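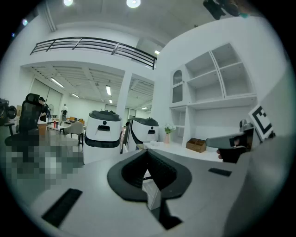
Limescale on glazed ceramic comes off with citric acid if you give it long enough, and the same applies to the inside of a vase, with the added difficulty that you cannot get your hand in. I have spent part of June working through the vases and cut-flower containers in the flat and writing down what was done to each. The slender pink one on the white countertop, with the white flowers in it, is the hardest of the set to clean and the one that gets used most. It stands to the left of the brown wooden box with the compartments, and the two of them now have that length of counter more or less to themselves.

Method first. I dissolve 25 g of citric acid powder in a litre of warm tap water. Hot water is no quicker in my experience and I don't like putting it into anything old. The vase is filled to just above the tide mark and left until the evening. A bottle brush then takes off most of what remains. For narrow necks I use uncooked rice, a spoonful with a little of the solution, swirled. Rinse twice. Dry upside down on a folded tea towel, propped at one side so that air gets in.

Do not do this to anything with metallic decoration on it. Dalva Paiva lent me a gilt-rimmed jug some years ago and I returned it with less gilt.

Water level. The advice on the packet of flower food is to fill the vase to two thirds. In a narrow vase that is not much water and it goes down quickly, so I top it up every morning. My smallest one holds 300 ml to the brim. With a full bunch in it there is considerably less than that, and by the second morning in warm weather the level has dropped below the shorter stems. I now cut all stems to within a finger's width of each other, which looks slightly stiff but means that they all drink.

I strip every leaf that would sit below the waterline and leave the ones above. White flowers show browning earlier than any other colour and the green helps to hide it for a day or two.

The box. It was bought for tea and was never used for tea. I took the lid off the inventory, so to speak, when I realised that everything I needed for flowers was in three different drawers: snips, the bottle brush, green tape, twine, a sachet of citric acid, the flower food, rubber bands saved from bunches. An open top is better than a lid for this. A lid gets things stacked on it. Compartments are useful up to the point where they are smaller than the object, and the snips have to go in diagonally, over a divider. Cremilda Nogueira suggested cutting the divider out. I have measured it (9 mm thick, glued at both ends) and decided to leave it.

The cabinet. The four open compartments beside the arched glass door are clear at present, and I intend to be slow about filling them. The candidates are the Julus jug, the two Holanda bowls and a stack of plates that would be better off behind glass. Height is the limiting factor. The jug needs 13 mm more than I thought it did, measured with the handle, so it will go in only if turned. Raíssa Brandão takes the view that open shelves should be left a third empty. I would like to start at completely empty and see what I miss.

One thing still to settle is the counter surface at the foot of the vase. Water gets carried down the outside when topping up and dries as a ring. A saucer would solve it and would also look like a saucer under a vase. I have tried a cork disc cut to the diameter of the base, which held the damp against the surface. The current practice is to fill from a small measuring jug with a proper lip and wipe afterwards.

Next on the list is the decanter, which has a stain that citric acid did not touch. Cuiping Mao has recommended denture tablets, two at a time, overnight. I will add the result underneath when I have one.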